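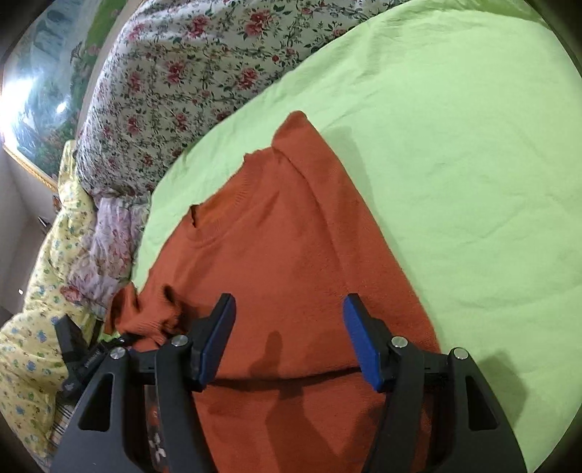
You're a grown adult, just hang the thing up, wrote a reader going by Mothball after my last column, and I have been arguing with that sentence in the shower ever since. Hang the thing up! A sweater! I typed three different replies and deleted all of them, and then I figured if I'm this worked up over knitwear I might as well get a whole piece out of it.

Laundry & Linen > Opinion > Folding

So let me say it plainly. Sweaters should be folded, they should be folded flat on a bed, and the bed is the right place for it no matter what the tidy-home people say about dedicated surfaces. I don't own a dedicated surface. I own a bed and a kitchen table that usually has jam on it somewhere.

I'll start with hanging, to be fair to Mothball. I hung my sweaters for years. When I moved into my first apartment, over on Genis Street, there was one closet and no dresser, and everything I owned went on a hanger, including, for a while, a set of towels. What I got for it was shoulders. You know the ones, those two little horns that poke up where the hanger ended and your actual shoulder didn't. I wore a gray crew neck to a job interview with horns on it. I pressed on them the entire time I was in the waiting area and they came right back up. And the body gets longer, slowly, so you don't catch it until one morning your sweater is a tunic.

People will tell you to buy better hangers. I did that too! The padded kind, in a pack, from Favska, which is the housewares place by the bus depot where I have spent far too much of my life. They were wide and squishy and each one took up as much closet rod as two regular ones, so now I had no horns and also no room. The sweaters still stretched. Wool is heavy, cotton is heavier, and gravity is working on them all day while you're out.

Okay, so folding. There's a whole argument inside this argument about which fold, and I've gone back and forth. My grandmother folded in thirds with the arms crossed over the back, like the sweater was laid out for viewing. The store fold is similar but they use a board. Then there's the roll, which had its big moment, and the little upright packet that's supposed to stand in the drawer by itself like a file folder. I tried the packet for one entire winter. T-shirts, great. Thin pajama pants, sure, lovely. A chunky sweater does not want to be a packet. It wants to lie down. I'd open the drawer and they had all slumped over on each other like people asleep on a train.

What I do now is pretty much what my grandmother did, minus the crossing. Face down, one side in to the middle with the sleeve laid straight down along it, other side the same, then fold the bottom up once. Once! Don't keep going. The more folds you put in, the thicker the thing gets and the more creases you have to wear around on your stomach. If it's a thin knit I'll go up twice, and I feel a little guilty.

The part I care about, though, and the part I think Mothball skipped right over, is what comes before any of that. It's the spreading out. You throw the sweater on the bed and it lands however it lands, sleeve wadded up, one shoulder tucked under, crooked as anything, and you have to deal with it. You pull the cuff out. You find the neckline and get it facing the way you want. You run your hand down the front. I know how this sounds, but that's maybe the only time all season I really look at my clothes. I find the pulled thread. I find the thing on the elbow that might be soup. I find out the ribbing at the wrist has gone loose and I should stop shoving my sleeves up when I do dishes (I won't stop).

With a hanger, you stick it in through the neck, you hook it over the rod, done, next. You could hang a sweater with a hole the size of a quarter in it and not know until you're out at dinner. I've done exactly that, at Cozma, which has very bright lighting for a place that serves dumplings.

And a bed is good for this because it's big and it's soft and it's got some grip to it. I have tried on the kitchen table and things slide around, plus see above regarding jam. The ironing board is a joke for a sweater, half of it hangs off one side, and then you fix that and the other half goes. A couch is too narrow and has opinions about where its cushions are. The floor I will accept if you're young and have good knees and no cat. On a sheet, the sweater stays where you put it. You can also see it properly if your bedding is a plain color and the sweater's a good loud one, a rust or a mustard or something. I once spent ten minutes looking for a navy cardigan that was on my navy comforter the whole time.

There's a deadline built in, too. You can't go to bed until it's done. Well, you can, and I have slept curled up on one side next to a heap of clean laundry more times than I'd want my mother to read about, but you won't sleep great. A chair has no deadline. Clothes that go on the chair live on the chair. I believe mine was last sat in sometime in December.

I did count, one time, because a friend accused me of having a problem. She said there had to be around 100 pieces of clothing in the pile and I said absolutely not, and we went through it. I'm not going to tell you who was closer. I'll tell you it took two of us and a pot of coffee, and that at least 10 of those things were single socks.

Now, I will give the hanging crowd a few things. Blouses, yes. Anything with a collar, yes, obviously. A light cardigan you're going to wear again tomorrow, fine, put it on a hook by its little neck loop if it has one, I'm not going to come to your house. And if you've got bad hands or a bad back, bending over a bed and fussing with sleeves is a real pain, and a hanger is a lot kinder. I had a wrist thing last spring and hung everything for six weeks and the world didn't end. A couple of my sweaters grew, but the world was fine.

What I can't get behind is the idea that hanging is the grown-up way and folding is for kids and college students. Who decided that? I think it's closets. I think we all got sold on the picture of the closet, the one in the catalogs, with everything on matching wood hangers sorted from light to dark, and a person who owns four white shirts. The Dania closet system they've got set up in the front of Favska costs over 600 dollars before you add a single drawer, and I stood there petting it like a horse. It has a rod and a second rod. You know what it didn't have much of? Shelves. Flat, dumb, cheap shelves, where you could put a stack of sweaters and just leave them alone to be sweaters.

I bought one shelf. It's secondhand and a little bowed in the middle and it sits in the bottom of my closet under the shirts. Heavy stuff goes at the bottom of the stack, thin stuff on top, and the one I wear constantly never makes it to the stack at all, it goes bed, body, wash, bed. That one's gotten kind of pilly. I pick at it during phone calls.

So Mothball, I read your note, I thought about it for a good long while, and I'm still folding. If you want to write back, tell me what you do about the horns. I mean it, I'd like to know. A few of you also asked about fitted sheets, and the answer is that I wad them up and shut the door fast.

Posted 25 July 2022

We use cookies to remember your preferences and see which columns people read. By staying on this site you agree to our cookie policy. Accept | Manage settings

Contact us | © 2022 Laundry & Linen | Back to top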